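Residents' Association of Galbraith Court
Minutes of the ordinary meeting, September

Place: ground floor common room, Galbraith Court
Start: 19.00
Present: owners or tenants of 42 flats, and the representative of Cevwood, the managing firm
Apologies: received in writing from nine flats

1. Minutes of the last meeting

The minutes were read and approved with one correction. Under the point on the bicycle store, the word "forbidden" is changed to "not advised". The corrected text will be hung in both entrances.

2. Heating

Cevwood reported that the yearly check of the boiler is done and the firm which made it found no fault in the burner. The pump of the second staircase is noisy and will be replaced before the cold months. The price of the new pump with fitting is 662, and it can be paid from the repair fund without a special payment by the owners.

Several residents of the upper floors said that last winter their radiators became warm only late in the morning. Cevwood answered that the timer was set wrongly after the power cut and that it is corrected now. It was asked if the heating could start earlier on very cold days. Cevwood will ask for the cost and write to all flats.

Decision: the pump will be ordered. All in favour, two not voting.

3. Stairs and lights

The light on the landing of the third floor goes off after a very short time. People who carry shopping are often left in the dark. It was agreed that the time will be made longer on all landings, not only on this one.

The residents were reminded that shoes, prams and boxes must not stand on the stairs. There was some discussion about prams. The ground floor families have no other place for them, and the cellar door is too heavy to open with one hand. Until a better solution is found, prams may stand folded under the letter boxes.

4. Waste

The paper container is full already two days after it is emptied. A resident who telephoned the town office in Zurkville was told that a second container is possible, but the association must ask for it in writing and show where it will stand. The place beside the garden wall was proposed. The owners of the flats nearest to the wall are against it because of the noise of the lid. It was put to the vote and the proposal was accepted by a small majority.

Please press the cardboard flat before you throw it in.
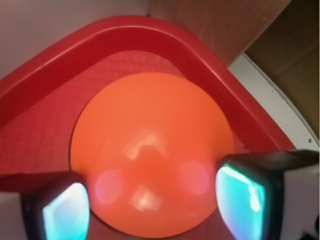

5. Play area and lawn

The sand was changed in spring and the old bench was painted. The parents asked for a wooden box with a lid, where the toys can stay in the night, and the meeting agreed to pay for it up to 20 from the small costs. Until the box is there, toys should be taken home in the evening. It was also discussed which balls are allowed between the two buildings. Hard leather footballs are not allowed there, as before. A smooth ball like the orange one in the red container may be used on the lawn until 20.00, and parents of small children are asked to keep them away from the car park side. One resident wished that the lawn should be quiet also between 13.00 and 15.00. This was not accepted, but the parents present promised to speak with their children.

The hedge on the street side will be cut in October. The offer of the gardening firm Mindumeck was compared with the one from last year. Mindumeck is a little more expensive, but takes the cut branches away, and last year they lay beside the gate for a long time. The offer was accepted.

6. Laundry room

The list for the washing machines is not always respected. It was proposed to change from whole mornings to periods of three hours. The older residents prefer the whole mornings, as they wash and dry on the same day. No decision was made. The point is moved to the next meeting and everybody may put written suggestions in the letter box of the association.

The drying room window must be opened after use.

7. Other matters

A key with a green label was found near the cellar. It can be collected from Cevwood during office hours.

The name plates at the bell of the second entrance are hard to read. Cevwood will order new ones. Residents who want another spelling of their name should say so before the end of the month.

The next meeting will be in November, in the same room. The invitation will come two weeks before.

End of the meeting: 20.50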